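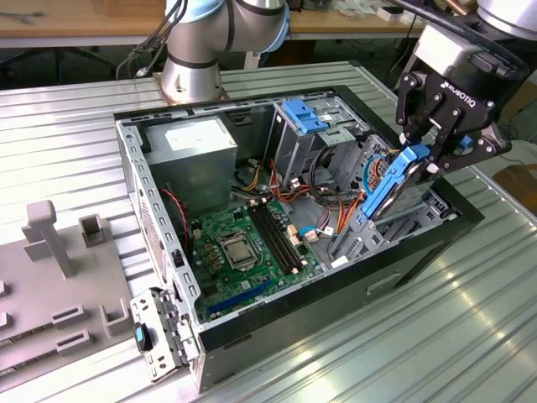 An open desktop tower on its side, with a hard drive in its blue caddy at the drive bay.

Old computers get a second go at Plaltness

I popped into the Plaltness repair rooms in October, meaning to stay ten minutes, and came out two hours later with dusty sleeves and a strong wish to open up the old tower under my own desk. The Skekiver reuse scheme has now taken in 3795 unwanted desktop computers, and 2000 of those have gone back out to homes, clubs and small offices across the district. I think that's brilliant!

The black-and-silver tower on the bench was my favourite of the lot. It's the sort of case we all had once, with a fat grey power supply in the corner and a tangle of red, yellow and black cables. The hard drive sits in a bright blue caddy, so you don't have to go hunting for a tiny screwdriver every time you want to swap one (I have lost more of those little screws down the back of radiators than I care to admit). 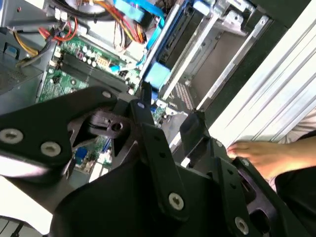 Every machine that comes in gets its memory checked, its fans cleaned and its old drive wiped before anything else is decided. If the board is past saving, the good bits go into the spares drawers – there are 67 of them, all labelled by hand – and the metal goes off to Flunon for scrap. I had a rummage and found a sound card exactly like the one I saved up for at school.

Finished computers cost 70 pounds with a keyboard and mouse thrown in, and the money goes straight back into parts. What they're shortest of at the moment is working power supplies, so have a look in the loft. You can drop things off at the side door on the Šimkus yard, any morning before noon. Bring the power lead too if you've still got it, and please take your discs out of the drive first!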